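4. The kitchen task

By November we had a working arm, a scoring sheet and a name for the project (Plornum, after a long argument), so the only thing left was to give the arm something worth doing. I wanted a kitchen. The rest of the club wanted a maze, again, and I'm glad to say I got my way, mostly by pointing out that we'd all been eating our lunch next to a perfectly good worktop.

The brief from the Drustness schools' challenge is pretty loose. A team has to show an arm picking things up in a home setting, moving them somewhere sensible and leaving the rest of the place as it was. That last bit is where most of our points went in the first round! We'd practised on a bare desk with foam blocks, and a bare desk forgives an awful lot. So for this round we cluttered things up on purpose and chose objects that differ in shape and in how they sit – a toy banana rolls about quite differently from a slice of toy watermelon, and a drawer is another problem altogether. Figure 2 gives the two views of the layout that I'll keep coming back to. 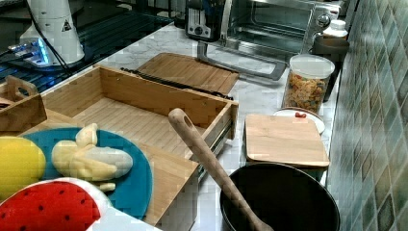 Did we teach the arm each object separately?
Only at the start. We recorded 79 demonstrations in all, with one of us steering the arm by hand, and the first batch was sorted by object. After that we mixed everything up, and each demonstration was simply one pick and one place, whatever the thing happened to be.

The steering deserves a paragraph of its own because it took up most of our evenings. We used what we call the Zheng handle, which is a home-made controller with a trigger for the gripper and a thumb stick for turning the wrist. It's lovely for slow movements and horrible for small ones. If you squeeze too early the fingers close on nothing, and if you squeeze late they've already nudged the thing along. I was the worst driver in the club by some distance (my runs were the ones people stopped to watch), and we did talk about leaving mine out. In the end we kept them in. A model that has only ever seen tidy grabs doesn't seem to know what to do after a messy one, and mine gave it plenty of messy ones to look at.

We split the demonstrations by time of day as well, which I hadn't planned. The early ones were done before lessons and the later ones after four in the afternoon, with the lights on, and the shiny surfaces looked like different objects altogether to our software. We noticed when the arm did nicely in the morning and then reached well to one side after school. Our fix was a dull one: we recorded in both kinds of light and let the training sort it out.
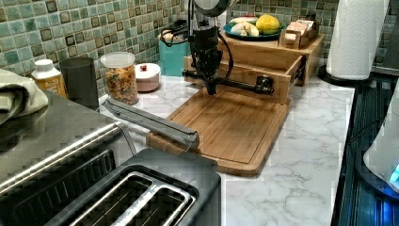 For the test runs we settled on 34 attempts, all from the same starting pose, and we agreed the rules before anybody switched the arm on. An attempt counted if the object ended up on its target and stayed there. Knocking something else over cost us the attempt, even when the pick itself was beautiful, and yes, there was grumbling. We allowed up to 2 minutes per attempt, and a hand on the stop button ended it there and then.

The drawer was the hard one. The arm can come at it from the front or from the side, and we'd recorded a bit of both without thinking, so it would start one way, change its mind and drift off somewhere in between. We went back and recorded the drawer again from the front only, and the dithering got much better, though I'd want more runs before I said it had gone.

Our other headache was Stonetti, which is the bit of code that decides when the gripper has hold of something. It looks at how far the fingers have closed and makes a guess. With a chunky object the guess is good. With anything thin it can't tell a firm hold from an empty hand, and it'll set off across the worktop carrying nothing at all. We tried changing the threshold, which helped the thin things and upset the soft ones, so for the results in section 5 we put it back where it was and counted those attempts as failures.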